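Saduddale lab teaches robots to tidy cutlery by borrowing people's hands

Saturday, November 24, 2018

Anyone who has ever emptied a dishwasher while thinking about something else entirely will know that putting a fork away takes no effort at all, and it is just this sort of thoughtless little job that has kept the household robotics group at the Saduddale Institute busy for the better part of the year. The group has now published its results, and very cheering they are too, at least for those of us who have been following the project since its rather wobbly first outing at the open day in May.

The idea behind the work is a simple one. Most robot arms are taught by steering them through a task, either with a joystick or by pulling the arm along by the wrist, and both are slow and tiring (your correspondent had a go with the joystick and managed to drop the same teaspoon over and over again). The Saduddale team left the arm out of the teaching altogether. People were given a gripper to hold, with two black fingers that open and close and a camera mounted above them, and were asked to get on with the job themselves. The recordings then went to the computer, which learned from them how the fingers ought to move.

"What we wanted was the way people really do it, with all the little hesitations left in," said Shahnaz Weerakoon, who leads the group. "If you watch somebody reach for a fork they slow down just before they get there, and they tilt their wrist a touch to miss the side of the basket. They couldn't tell you they were doing it if you asked them. We had tried writing those movements down as rules and we ended up with pages and pages of them, and the arm still knocked everything over."

The collection, which the group has named Herath, runs to 2,744 recordings made by staff, students and a good number of patient relatives. They cover putting cutlery into a basket, taking it out again and moving it from one compartment to the next, on several different tables and at all times of day. Nusrat Sheikh, who organised the sessions, said that the variety mattered a great deal more than she had expected at the outset. Her first recordings were all made in the same corner in the same afternoon light, and the arm that learned from them was quite lost when somebody moved the table nearer the window.

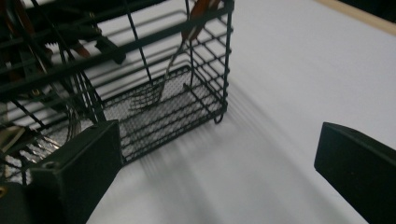

Baskets made of wire are a particular nuisance for a machine that has to work by sight. There are thin bars crossing in front of everything, the bars throw shadows, and a shiny metal handle can look very different from one moment to the next. The older method used by the group relied on building a tidy three-dimensional model of whatever was on the table before the arm was allowed to move, and wire tended to come out of that process full of holes. The new method skips the model. It goes straight from what the camera sees to the next small movement of the fingers, and then looks again.

To find out whether all this had done any good, the team mounted the same pair of fingers on an ordinary bench-top arm and set it 428 trials, half of them with a basket it had met in the recordings and half with one it had not. With the familiar basket the arm finished the task in 197 of its 214 attempts. With the unfamiliar one it finished in 163, a good deal lower, though still well ahead of the older method, which was given the same tests and seldom got past the rim.

Rezaul Hettiarachchi, who ran the trials and by his own account can now hear a dropped fork in his sleep, went through every one of the failures afterwards. Most of them came at the moment of letting go. The fingers would open a shade too early and the fork would come to rest across the top of the basket, or they would open properly but catch a bar on the way back up and carry the whole basket off with them. Spoons gave less trouble than forks, and nothing in the tests was sharp. Knives will have to wait until the group has agreed on how to handle them safely.

Ingegerd Sandberg of Skovenberg, the firm that lent the bench-top arm and would one day like to see something of the kind in care home kitchens, was pleased but in no hurry. She pointed out that a person clears a tray of cutlery in a minute or so, often by the handful, whereas the arm takes its pieces one at a time and thinks about each of them. Speed was not measured formally in this round and will be looked at in the next.

That next round is already being planned. Purificación Olmedo, who joined the group this autumn, is putting together a larger collection of 4,000 recordings that will bring in mugs, small plates and the dreaded whisk, and she would be very glad to hear from people living nearby who can spare an hour. No experience is needed, left-handers are especially welcome, and there will be tea. Sessions take place in the Prukier Building on weekday afternoons, and names can be left at the front desk.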